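Okville Baseball and Softball Club
Progress report to the Flornport Fund, second half of the season

Dear Kirsty,

Thank you for your patience with this one, and for the kind note you sent after the last report, which I read out at training and which got a bigger cheer than most of our home runs. I promised you something by December, so let me tell you where your money has gone and how we have all been getting on.

The junior programme first, as that was the heart of the grant. We now have 78 children on the books, against the 50 we said we would aim for, and I don't mind admitting we were not quite ready for them all! The under-twelves had to be split into two squads by the end of the first month, and we have been sharing gloves between sessions ever since. The left-handed ones are always the first to run short.
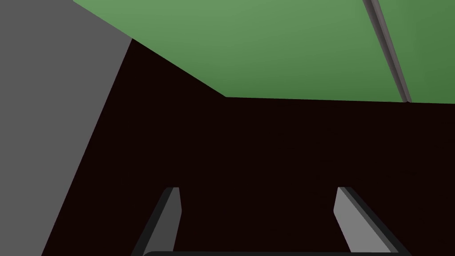 Picture credit: Lonenix

The batting cage is up and in use most evenings until half past eight. You will remember that the first netting we ordered was the wrong height, and I am glad to say the supplier took it back without fuss. The new net hangs properly, the gate closes, and the older girls have more or less claimed the place as their own. We still owe the ground a decent strip of matting at the plate end, where it turns to mud after any rain at all, and I have put that down for the spring with what is left in the equipment line.

Coaching has been the happiest part. Six of our parents and older players have finished the first coaching course, and two of them now take the Říha Park sessions on their own. Ľubica Šimek has carried on with the pitchers and has been firm about how many throws each child makes in a week, which caused a bit of grumbling in the summer from the ones who would happily pitch until dark. There were fewer sore arms by the end of the season, and I think the grumblers have forgiven her. 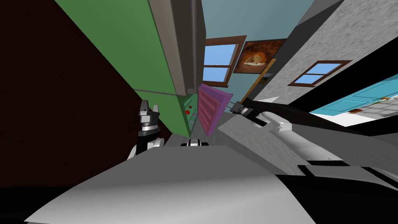
On the playing side, the senior team finished fourth, one place better than last year, after a very silly afternoon when we were five runs up in the seventh inning and managed to lose by two. The softball side won their last three and would have made the play-offs with one more. The juniors don't have a league table, though every one of them can tell you exactly who would be top of it.

Now the less cheerful bit. Travel has cost us more than we planned, mostly the coach hire for the two long away trips, and we are £1,857 over on that line. We have covered it from the quiz night and the summer barbecue, so nothing has been taken from the junior money, but I would like to talk to you about next year's figure before we fix it. Could we find an hour after the New Year?

We would also love you to come to the indoor sessions in the school hall. It is loud and the tea is dreadful, but you would be very welcome, and the under-tens have been asking when "the glove lady" is going to visit.

With warmest thanks from all of us at Okville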